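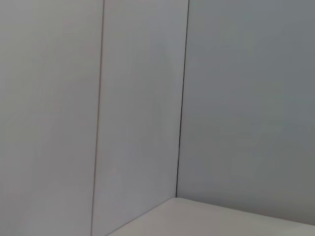 Changes to the Kirkum Road building from October

The reading room and the ground floor meeting rooms at Kirkum Road will close for redecoration on the first day of October and reopen in stages. Members who have regular bookings have already had a letter. If you book now and then, please read the notes below before you make plans for the autumn.

What is being done

The walls in the reading room were last painted when the building was still shared with the Skullosbridge Savings Club, and the damp on the street side has come back twice in that time. The gutter above it was replaced in the spring and the plaster has been left to dry over the summer. It can now be skimmed and painted. The two meeting rooms on the same corridor will be painted at the same time. They will also get new blinds, as the old ones in Mercado no longer go down fully and people giving talks have complained about glare on the screen.

The carpet in the reading room is staying. We had a price for replacing it and decided to spend the money on the heating instead. Three of the radiators have been cold at the bottom for two winters and these will be taken off, flushed and put back while the room is empty.

The colour for the walls is a pale grey. A green was also tried on a test patch by the door and 44 members filled in the slip at the front desk. Most preferred the grey, and several wrote that the green made the room feel darker in the afternoon. Thank you to all who took the trouble.

Which rooms are affected

Mercado will be closed for the first two weeks of the work. Drava will close when Mercado reopens, so one of the two should be free throughout. Drava seats 16 and Mercado is larger, so groups of more than 16 that normally meet in Mercado will need to move upstairs or change their dates. The upstairs hall is not affected, but it is already busy in the evenings. The local history group, the Portuguese conversation class and the chess club have been moved there and their times are unchanged.

The reading room will be closed for the whole period. Newspapers and the current magazines will be put out on the landing, where there is space for 6 chairs. Back numbers will be boxed up and cannot be fetched during the work, so please ask for anything you need before the end of this month. The large print shelf will move to the front desk.

The toilets on the ground floor stay open. The lift stays open too, though the contractor may need it for short spells early in the morning to bring materials up from the yard. If you rely on the lift, ring the desk before setting out and we will tell you whether it is in use.

Noise and dust

Most of the noisy work, mainly taking off the loose plaster, will be done before ten in the morning. Sheeting will go up across the corridor and people should use the side door in Pound Lane while it is there. The side door has one step. A ramp will be put down each morning and the bell is on the left. The smell of paint may reach the stairs on some days. Windows on the landing will be kept open, so bring a jumper.

Bookings and refunds

Anyone whose booking cannot be moved will get the full hire charge back. Refunds are made by bank transfer and usually take a week. If you paid by cheque, please let the office have your account details in a sealed envelope with the name of the group on the front. Deposits for next year are not affected and the rates stay as they are until the spring.

Storage cupboards in Drava need to be emptied by the groups that use them. Labels with the name of each group are on the shelves. Anything left behind will be boxed and put in the cellar, which is not a good place for paper or fabric. The quilters have asked for help with carrying, and anyone who can spare half an hour should give their name at the desk.

Questions about bookings should go to Shafiq Roy in the office, who is in every morning and can be reached on the usual number. Complaints about noise should also go to him, with the time you heard it if you can.

The next newsletter will have the reopening date for the reading room. Copy for it should reach the office by 26/09/2026.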